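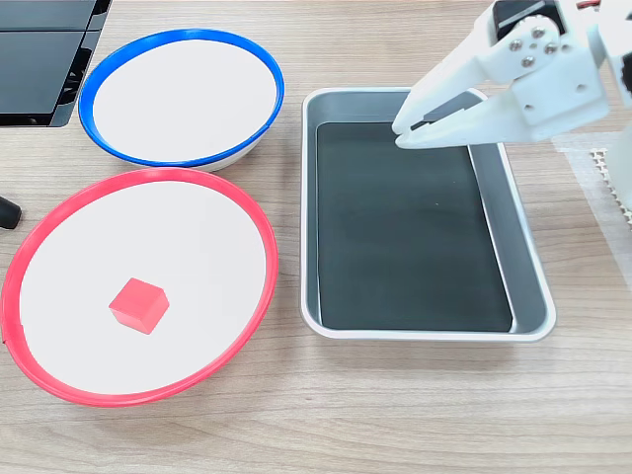

Red-rimmed and blue-rimmed dishes with the metal tray, one cube out.

Small parts on a bare wood table: dishes or metal tray?

gmarty
Posted 11/7/22

I run the component tables for the Tutevon evenings in Ustmont. The game uses red cubes as resource markers, and each player area needs somewhere to keep them. At the moment a player area has two white dishes with colored plastic rims, one red and one blue, and a rectangular metal tray. Red rim is for spent cubes, blue rim is for reserved cubes, tray is for supply.

The table is a light, fine-grained wood top, 19 mm thick, oiled with Stundeck matte last February. No cloth. I removed the cloth because cubes landing on a fold come to rest at an angle and people argue about which zone they are in.

Three things I want to settle before ordering more sets:

1. Whether the tray earns its footprint. It is 255 mm on the long side and takes more room than I would like.
2. Whether the dishes should be the same size. With the two of them rim to rim, players rest a hand on one while reaching for the other.
3. Whether metal on an oiled top is a problem over time.

I would prefer answers from people who have used something similar for a full season. I have already read the general storage thread.

solange_b
Reply #2

On point 3, yes, it can be. The finish is hard enough for plastic but a metal base with a grain of sand under it will leave a line. I put felt under mine. Check the corners of the base first, they carry the load when someone leans on the rim.

On point 1, I would drop the tray. A shallow dish with a flat interior does the same job and you can pick a cube off it with two fingers. With a tray you have to come in from above and the walls are in the way.

vpruvost
Reply #3

I disagree with #2 about access. The walls are the useful part. A cube that is dropped into a walled tray stays in it. A cube that is dropped on a flat white dish bounces and goes over the rim if the drop is more than a hand's height.

The sides on most of these trays slope outward, so the opening is wider than the floor. Fingers fit without trouble unless the cube is pushed right up against a wall.

Disclosure: my family's shop (Pruvost) sells catering trays. I am not recommending a particular one.

solange_b
Reply #4

vpruvost wrote:
> unless the cube is pushed right up against a wall

They are always pushed right up against a wall. The floor is smooth and people flick them.

gmarty
Reply #5

Both of you have a point. I measured the problem last night in a crude way: I dropped a single cube into each container 40 times from the same height, with the dishes in their usual places. I did not record the final position to the millimeter, only whether it stayed in and whether I could lift it out with thumb and forefinger on the first try.

The tray kept every cube. The dishes lost a few each, blue rim slightly worse than red. First-try pickup was better on the dishes. A typical tray result had the cube close to the front wall and a bit right of center. 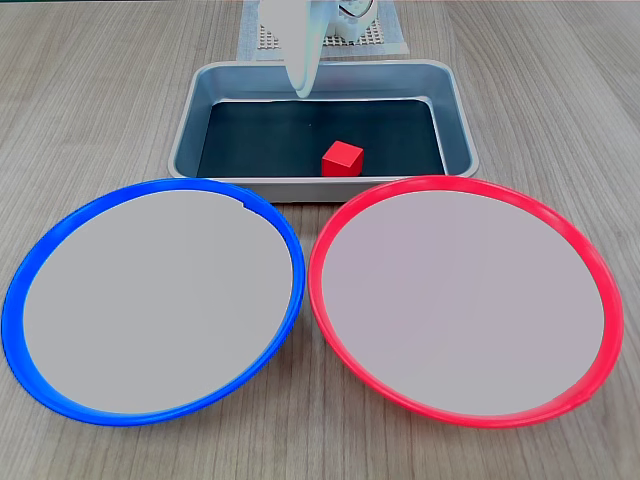

With a cube in that position, the back and side walls do not matter at all. The front wall does, and only if you reach from the player's side. If you approach from above and grip left and right, there is no obstruction. So the pickup failures I counted are partly a matter of habit. I was reaching over the front rim every time, as anyone sitting at the table would.

The tray floor is very dark, close to black with a slight blue-green cast. A red cube is easy to find on it. I had not expected the difference in visibility to be as large as it was in the evening, with only the ceiling light on.

Maelys_C
Reply #6

The color question is more important than the bounce question and I am surprised it came up last.

White is the worst choice under a glossy or slightly translucent cube. The white picks up the color and you get a pink halo at the base, so the bottom edge is hard to judge. For a single cube this is harmless. For a stack or a cluster you will miscount. A dark floor removes the effect.

Separately: a red cube in a red-rimmed dish reads correctly when the cube is in the middle. When it slides against the rim it is less obvious from across the table. I would swap the assignments. Red cubes go in blue, and the red dish takes whatever is not red.

vpruvost
Reply #7

Swapping breaks the mnemonic. People learn "red goes in red" in one round. Any other mapping needs a reference card, and then you need a place for the card.

Maelys_C
Reply #8

They learn it in one round because it is the only thing they are told. They would learn the other mapping just as fast. I have run both. I can't give you numbers for it, I wasn't keeping any at the time.

In any case gmarty's rims do not stand for cube color. They stand for spent and reserved. The match is accidental.

gmarty
Reply #9

Correct, it is accidental. I bought the dishes before I had the cubes. I will try the swap for a few sessions, but I expect complaints from the regulars.

gwen_gautier
Reply #10

Two comments from someone who builds tables and does not play.

First, 19 mm is fine for the top but check your span. If it is unsupported for more than 100 cm it will drum when a metal tray is set down, and the sound carries. Half of the dislike for metal trays is dislike of the noise. A rail glued under the middle cures most of it.

Second, the finish. Stundeck matte is a thin oil. It does not build a film, so there is nothing to scratch through, you are marking the wood itself. Marks across the grain show more than marks along it. If the tray only ever slides in the grain direction you can ignore the problem for a year or two and then wipe on another coat. Felt is also fine but replace it when it goes hard, because old felt holds grit.

solange_b
Reply #11

Agreed on the felt. I change mine every few months.

Does the orientation of the tray relative to the grain matter for anything other than scratches? I keep mine with the long side toward the player.

gwen_gautier
Reply #12

No. A tray is not heavy enough to matter. Put it where it is convenient.

gmarty
Reply #13

Checked the span. It is under the limit but not by a lot. I will add the rail when I next have the top upside down.

Still undecided on dish size. Nobody has answered point 2.

Maelys_C
Reply #14

Same size, further apart. Leave a gap of at least three fingers between rims. If they touch, one gets nudged and takes the other with it, and then the contents of both are in dispute. A row also works better than a cluster: tray at the back, dishes in front, bare wood between. Players use the strip of bare wood as a staging area whether you tell them to or not.

vpruvost
Reply #15

I would keep them different sizes if the spent pile is always larger than the reserve. Identical dishes are only easier to stack in the box.

Maelys_C
Reply #16

Stacking in the box is a real cost. If you have ever carried a full set of these up the stairs at Ustmont you will know.

gmarty
Reply #17

I have, and it is. Provisional decision: same-size dishes with a gap between them, tray stays at the back, felt under the tray, colors swapped on a trial basis. Dark floor in the tray stays as it is. I am also going to look for dishes with a dark interior and a colored rim, though so far everything I have found is white inside.

If anyone has a source for flat-bottomed dark dishes with a low rim, post it. Not melamine, please. The last batch chipped.

solange_b
Reply #18

Try a ceramics supplier and ask for glaze test dishes. They come in odd sizes and the glaze is usually matte, which also helps with bounce. You would have to paint the rims yourself, and I don't know how well the paint would hold up to washing.

Contact the moderators | Copyright Ustmont Tabletop Forum | Back to top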